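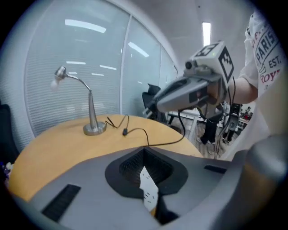
Atelier Skestudeo, cahier des lampes
Février, commencé à 9 h 15

Repris aujourd'hui la petite lampe de bureau à col souple, celle que Normunds Mets a reçue du magasin Civel. Je note tout ici, parce que la dernière fois j'ai écrit sur des feuilles et Edmund n'a rien retrouvé.

Plainte du client, telle que copiée sur la fiche : « la lampe clignote quand on tourne la tête, et elle descend toute seule ». Donc deux défauts, peut-être sans relation entre eux.

Je travaille sur la table ronde. Le plateau en bois clair est agréable pour les lampes, on voit bien les petites vis qui tombent. Par contre le bord courbe ne permet pas de fixer l'étau, il faut toujours aller à l'établi de Tõnu Hunt pour serrer quelque chose.

État de la lampe
Pied rond en métal brossé, couleur argent. Tige verticale qui devient plus fine vers le haut, ensuite le col souple, ensuite la petite tête cylindrique. Le câble noir, mince, sort à l'arrière du pied. Il y a un petit connecteur noir en ligne sur le câble. Pas de rayures profondes sur le pied, seulement des traces de doigts. J'ai nettoyé avec le chiffon sec, sans produit, car l'alcool a laissé une tache mate sur une autre lampe en métal brossé (voir la page de Morner).

Essai 1, allumage
La lampe s'allume normalement. J'ai laissé 25 minutes sans toucher. Aucun clignotement. La tête devient tiède, on peut garder les doigts dessus sans problème.

Essai 2, mouvement du col
J'ai plié le col à gauche, puis à droite, puis en arrière, lentement. À gauche tout va bien. À droite, deux coupures très courtes, quand le col était presque horizontal. J'ai recommencé le même mouvement et la coupure n'est pas revenue, ce qui est désagréable.

Essai 3, mouvement du câble
Col immobile, j'ai bougé le câble près du pied : rien. J'ai bougé le connecteur en ligne : coupure nette, et cette fois je peux la reproduire quand je veux. Il suffit de pousser la fiche un peu de côté. Je pense donc que le mouvement du col tire sur le câble par l'intermédiaire du pied, qui glisse sur la table, et que c'est le connecteur le vrai coupable. À vérifier avec le pied bloqué.

Essai 4, pied bloqué
Tõnu Vasiliauskas a tenu le pied avec les deux mains pendant que je tournais la tête. 58 mouvements, complets, dans les deux sens. Zéro coupure. Il a demandé à la fin s'il pouvait avoir ses mains de retour.

Conclusion provisoire : les fils dans le col sont bons, je n'ouvre pas la tige.

Le connecteur
Ouvert à 11 h. Le contact central est un peu fatigué, la languette ne presse plus assez. J'ai essayé de la redresser avec la pince fine, cela tient, mais je n'ai pas confiance pour un client. Il faut remplacer les deux moitiés ensemble, pas une seule. Dans le tiroir Kuusk il reste des connecteurs du même diamètre, mais le corps est plus long. Ott Petrauskas dit que la longueur n'a pas d'importance si le câble reste souple derrière. Je suis d'accord.

Attention à la polarité au moment de souder. J'ai marqué le fil positif avec un morceau de ruban blanc. Ne pas enlever le ruban avant la mesure !

La tête qui descend
Ce n'est pas simple à mesurer. J'ai mis la tête à 400 mm au-dessus du plateau, avec la règle debout à côté, et j'ai regardé après la pause de midi. Elle était descendue de 2 mm. Pour moi c'est normal pour un col souple. Mais si on met le col très en avant, alors il s'affaisse un peu les premières secondes, puis il s'arrête. Je crois que le client la règle toujours dans cette position, au-dessus d'un livre ou d'un clavier.

Edmund Wieczorek propose de serrer la bague en bas du col. J'ai regardé, et je ne vois pas de bague qu'on puisse serrer, tout semble serti. Je ne veux pas forcer avec la pince sur un métal visible. S'il connaît une méthode propre, qu'il l'écrive ici dessous, avec un dessin.

Remarque sur la table
Le câble fait une grande boucle sur le plateau et j'ai accroché la boucle avec la manche, la lampe a avancé d'une main. Cela m'a aussi donné une fausse coupure, que j'ai rayée dans mes notes. Pour les prochains essais il faut faire passer le câble derrière, et poser un tapis antidérapant sous le pied.

Reste à faire
Souder le nouveau connecteur (moi, demain matin).
Refaire l'essai 2 et l'essai 3 avec le pied libre.
Demander à Normunds si le client utilise la lampe sur du verre ou sur du bois.
Commander des connecteurs courts, il n'y en a plus dans aucun tiroir.

Arrêté à 16 h 40. La lampe reste sur la table ronde, débranchée, merci de ne pas la ranger.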